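Notes, intervention Voyle, coques et étuis. 10 août 2021. Durée 30 min max, questions comprises !!

Intro rapide. Qui je suis, Proltska, les accessoires mobiles. Ne pas refaire l'historique, In-ho Yeo l'a déjà fait avant moi.

Point 1 : la gamme Alby. Coque souple, bords relevés, découpe photo élargie. Demander à la salle qui enlève sa coque pour charger (attendre les mains levées). Enchainer sur la charge sans fil : épaisseur du dos, anneau magnétique, les plaques métal collées qui bloquent tout.

Point 2 : retours clients. 2 000 questionnaires envoyés en juin. Plainte n°1 = jaunissement du transparent. Les boutons trop durs ensuite. Citer le mail de Na-rae Byun, le lire en entier, il est court.
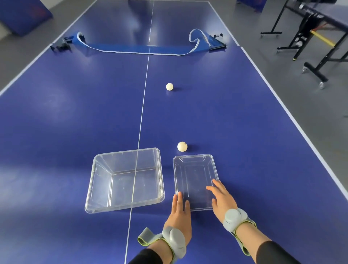
Donc le jaunissement. UV + sébum + chaleur, pas un défaut de lot. Dire clairement qu'on ne promet plus "transparent à vie" sur les emballages. Passer vite sur la chimie, renvoyer à la fiche.

Point 3 : Tastusness, l'étui portefeuille. 5 coloris. Fermoir aimanté, attention aux cartes à piste, le dire AVANT qu'on me pose la question. Prix pas encore validé, ne rien annoncer.

Si il reste du temps : verre trempé, pose sans bulles. Sinon sauter.

Fin : contacts, échantillons à retirer au fond, merci In-ho.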